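Results may be adjusted

I ran the Hesiddale 13K in April and finished 157th. I know this because the results page said so, and I looked at it more often than a grown adult should look at a results page. I was a little proud. My previous best at Hesiddale was a number I will not be sharing.

Then one Wednesday an email came from the timing company, Zurau, under the subject line "Results Update (Final) (2)". Several runners had been disqualified. I was now 150th.

Seven people, gone. I had passed seven people while sitting at my desk eating a yogurt.

What they did

According to the email, they missed the mat at the quarry turn. If you've never run Hesiddale, the course goes up to the old quarry, around a barrel, and back down the same road. The barrel is at the top of the only real hill. There is a timing mat beside it. You can see where this is going, and so could they, because the road up and the road down are separated by a strip of grass you could cross in two steps.

I thought about it. Everyone who runs Hesiddale thinks about it. I would like to claim I stayed honest out of character, but I was too tired to change direction.

The appeal

One of the seven appealed. The club forum has a thread on this that runs to 17 pages, and I have read every one of them, some twice. The argument was that the chip on his bib had failed at the mat. Fair enough, chips fail. Mine once recorded me finishing a race before I started it, and I still think they should have let me keep that one.

The trouble was that he had posted his run online, with a map. The map showed a neat little line across the grass. He then said that his watch had drifted. Someone on page 9 pointed out that it had drifted right at the bottom of the steepest part and recovered at once on the other side, and that they'd like to buy that watch.

The appeal was turned down on what I think was page 12, though by then half the thread had moved on to parking.

Where I stand on all this

I don't get worked up about cheating in the big leagues anymore. There's so much of it, and so many lawyers, and by the time anybody hands over a medal the athlete has retired and opened a gym. But cheating at the Hesiddale 13K gets to me. There's no prize money. First place gets a voucher for Wouters, the shoe store, and it doesn't cover a pair of shoes. Everyone else gets a T-shirt and half a banana.

I also don't know what you tell people afterward. You go into work on Monday and someone asks how the race went, and you say what, exactly? Good, thanks, I skipped the hill?

My friends say I'm enjoying this too much. They didn't move up seven places.

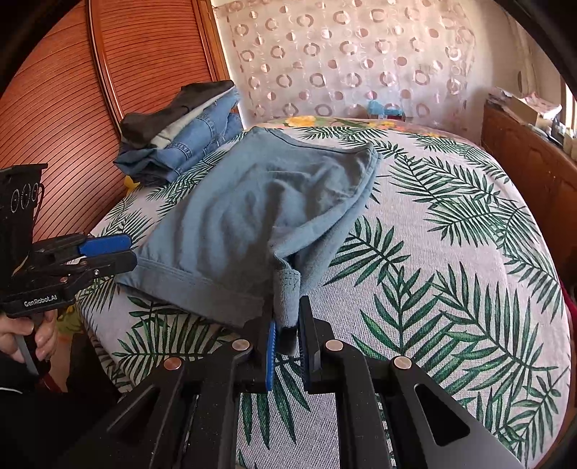 Next up

I've signed up for the Dusasov relay, four legs, all of them described on the entry form as "rolling". I've been given leg three, which the rest of my team picked for me at a meeting I wasn't told about. There are two mats on it and a marshal at each end of the reservoir path, so I assume word has gotten around.

Training has gone the way it usually goes. I ran on Sunday, I was going to run yesterday, and it rained. If anybody on the team ahead of us wants to miss a mat, I'll be checking my email.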